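FOR IMMEDIATE RELEASE

December 20, 2020

Skullmont Winter Lights Drive Passes 100 Households in Its First Season

SKULLMONT - The Firisow Neighborhood Fund is delighted to share that its Winter Lights Drive has now reached 100 households across Skullmont and the Adov valley, well ahead of what any of us dared to hope for when we first sat down (over a great deal of coffee) to plan it back in September.

The drive brings a small parcel to the doorstep of older residents who are spending the season alone this year. Each parcel holds a jar of soup mix, a handwritten card, a puzzle book and something cheerful for the windowsill, and every one is left on the porch with a knock and a wave from the sidewalk.

"I thought we might manage 27 parcels, and I would have been very happy with 27," said Viola Fiore, who directs the fund. "Then the phone started ringing, and people kept asking if they could add a neighbor, or an aunt, or the gentleman across the road, and of course we said yes every time. It has been a lovely, busy, slightly exhausting few weeks!"

Cards were written by students at Shezi Elementary, where 15 classrooms took part from home. Many of them included drawings, and a good number of the people who received them have already written back.

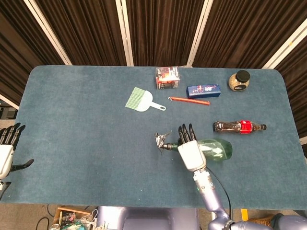 A small box on a covered table, with curtained panels behind.

Deliveries are being handled by 3 teams of drivers, with routes drawn up by Tane Trevaskis, a retired mail carrier who knows the valley roads better than most maps do. "Some of these folks I brought letters to for years," Trevaskis said. "It's a real pleasure to be coming up the path again, even if I do have to stay back by the gate."

Requests for a parcel will be taken through the end of the month, and gifts of puzzle books, yarn and unused greeting cards are warmly welcome at the fund's office on Adov Street. Please call ahead so that someone can meet you at the door.

Media contact: Viola Fiore, Firisow Neighborhood Fund, Skullmont

###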